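Sorting Blocks by Demonstration: Term Project Report
Leszek Borkowska and Zuzanna Chmielewska
2024-12-15

1. Task

Our project was to show a two-arm robot how to put yellow blocks in a bin, using remote control instead of written motion code. One person drives both arms from a pair of hand controllers while the cameras and joint angles are recorded. Each complete run is one demonstration. The recordings are then used to train a model, which we call Visska.

The rule is simple. Yellow blocks go in. Everything else stays on the counter, whatever its shape. 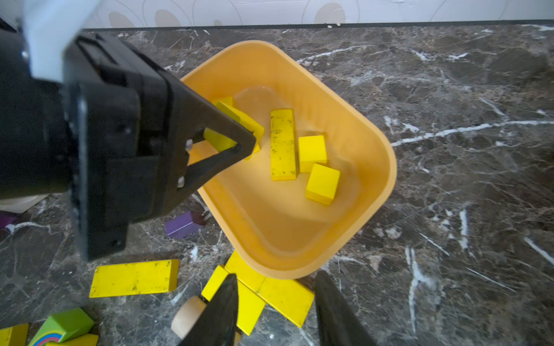

Figure 1. Wrist camera view, with the other gripper holding a yellow block at the bin.

2. Collecting demonstrations

We recorded 135 demonstrations between us. Leszek did the first set in July and Zuzanna did the rest. Before each run we moved the blocks by hand so that the model would not learn fixed positions. The other toys and the toaster were left on the table as clutter.

Driving the arms was harder than we expected. The main problem was depth. From the fixed camera it is hard to tell if the fingers are level with a block or still above it, so we learned to check the wrist view before closing. We also agreed on a few habits – close slowly, lift straight up, pause before release – so that our two styles would look alike in the data.
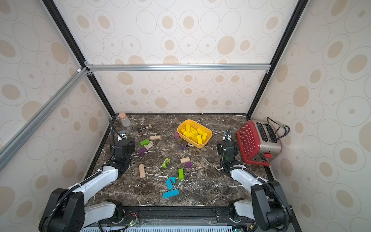 We threw out 9 runs. Most of them had a dropped block that the driver picked up again in a hurry, and we did not want the model to copy that. In two others the recording stopped early and the joint data was shorter than the video. The remaining 126 runs were used for training.

3. Two arms or one

Our first plan was to use only the right arm. It had trouble with blocks on the far left, so we changed the plan and let each arm work its own side. This made the driving more tiring. After 5 runs in a row we swapped drivers.
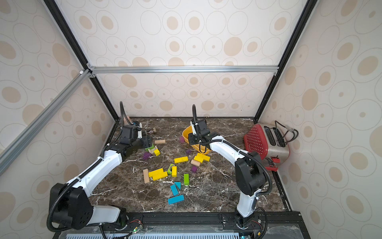

Kwiatkowski asked in the review if we had looked at which arm the driver picked for blocks near the middle, as two people may choose differently and the model would then get mixed signals. We had not. We have since started labeling the arm used for each pick.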